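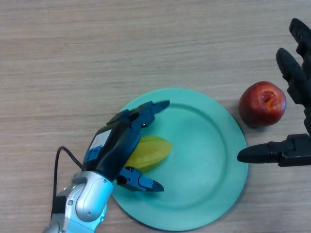

How to speak at a Flikeden town council meeting

Your first three minutes at the mic are such a rush, and anyone who lives in town can do it!

Call the clerk, Farzana Bhuiyan, at extension 2244 before noon on meeting day and give her your name and the agenda item. Begum Street parking fills up fast, so come early.

Write out what you want to say and read it aloud twice with a timer going. Start with your street and the vote you want (yes or no on the item), then tell your story. Bring 2 printed copies, one for you and one for the clerk.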